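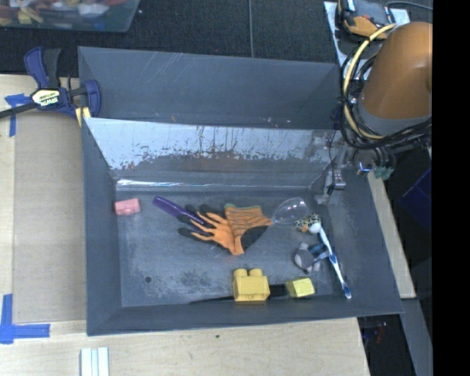 Usuvik, 19 February 2018

Household Drop-Off Center: Frequently Asked Questions

Who may use the center?
Residents of Usuvik and Wanby may use the center on presentation of a current permit. Businesses must apply separately.

What does a permit cost?
The annual household fee is $41. A replacement permit costs $2.

Are work gloves and other textiles accepted?
Yes. Gloves, clothing and bedding are accepted if clean. Single gloves need not be paired.

Is paint accepted?
Paint is accepted in June only, with a limit of 12 cans per household.

May I take items left by others?
No. Items become the property of the center once deposited.

Whom should I contact about a refused load?
Please write to Rosaura Llanos, Resident Services, P.O. Box 2862, Usuvik, and include your permit number.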